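The Sun Sweater

1.

The bus to Grivville stopped running at six, so Unai Campos walked the last part. He had one bag and a paper sack with bread in it. It was January and the road had been salted that morning, and the salt got into the stitching of his shoes.

His aunt had left him the house. He had not asked for it and had not expected it. The letter from the lawyer said the house, the contents, and the account at the feed store, which had 457 dollars in it. She had been paying ahead for years, the man at the feed store said on the phone. She had no animals left by then. She just liked to be paid up.

The key was where the letter said it would be. Inside, the kitchen clock was still going. He put the bread on the counter, found the switch for the furnace, and sat in his coat until the pipes began to knock.

He had last been in the house when he was 15. He remembered it as bigger and he remembered it as loud. His aunt had kept a radio in every room, all on the same station, so that she could go from one to the next and not lose the thread of whatever was being said. Now the radios were off. He turned on the one in the kitchen and got a hog report, and left it on.

2.

Telmo Barrios came by in the morning. He was the neighbor to the east, and he had a truck with a plow on it, and he had already cleared the driveway before he knocked.

"You're the nephew," he said.

"I am."

"She said you'd sell."

"She said that?"

"She said you'd sell and she didn't blame you." Telmo looked past him into the kitchen. "Is that coffee?"

They drank it standing up. Telmo told him which window stuck, and that the well was good, and that a company called Zondis had been buying land on the south side of town and would call him before the week was out. They paid fair, he said. They had paid Esteban fair. Esteban had moved to an apartment with an elevator and now he drove back every few days to look at his old fence.

"What does he do when he gets here?" Unai asked.

"Looks at it. Then he comes to my place and eats."

Telmo rinsed his own cup. At the door he stopped and said, "Did you find the sweater?"

"What sweater?"

"Brown. It's got suns on it. She was knitting it for you when you were supposed to come out that one summer."

"I didn't come."

"No," Telmo said. "Well. She finished it."

3.

He looked for it that afternoon, though he told himself he was sorting. He did the hall closet, which was coats. He did the chest under the stairs, which was table linens and a box of receipts from a shop called Dilelent, where she had bought her yarn. The receipts went back a long way. She had written on each one what the yarn was for. Hat, T. Barrios. Baby blanket, church. Socks, me. On one of them she had written his name, and after it, in smaller letters, big sleeves, he is growing.

The sweater was in the bottom drawer of her dresser, wrapped in a pillowcase. He took it out and laid it on the patchwork bedspread and pulled the sleeves straight.

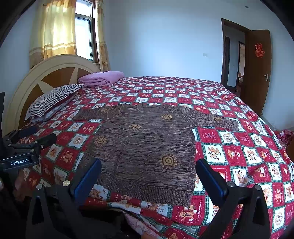

4.

The call came at supper. The woman from Zondis was polite and had a cold. She named a number and he wrote it on the back of the lawyer's envelope. It was a good number. It would clear what he owed and leave him enough for more than two years of rent in the city, if he was careful, and he was always careful.

"You don't have to decide tonight," she said.

"When do I have to decide?"

"We'd like to hear by the end of the month."

He said that was fine. After he hung up he ate the rest of the bread with some canned soup and listened to the radio. A man was reading a list of school closings. Unai knew some of the names of the schools, and was surprised that he did.

He went to bed in the small room, the one he had slept in as a boy. It was colder than the rest of the house. In the night he got up for another blanket and passed the door of his aunt's room, and he went in and turned on the lamp.

He tried to remember why he hadn't come that summer. There had been a job at a car wash, he thought, and a girl who also worked there. He had told his mother to call and explain. He didn't know what she had said. It was possible she had never called, and his aunt had simply gone to meet the bus.

He felt along the bottom of the sweater for a dropped stitch or a loose end. She had taught him to do that when he was small - you check the hem first, she used to say, since that's where people get lazy.

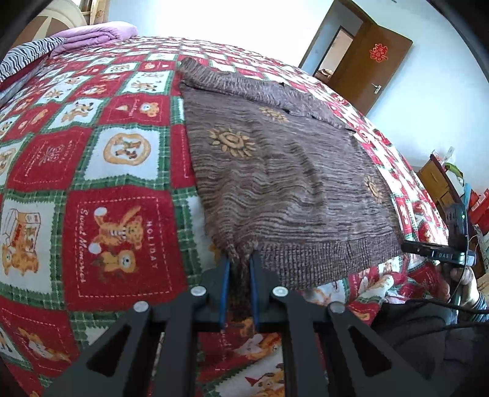

5.

Telmo was under his truck when Unai walked over. Only his boots were showing.

"They called," Unai said.

"I figured."

"It's a good number."

"It was a good number for Esteban too." A wrench came sliding out across the concrete. "Hand me the other one. The long one."

Unai handed it to him. He stood there a while with his hands up his sleeves. The sweater was tight across the shoulders and the collar itched, but the sleeves were long enough.

"That window that sticks," he said. "Is it the paint or the frame?"

"Paint," Telmo said from under the truck. "You want a putty knife. There's one on the bench."

Unai went in to look for it.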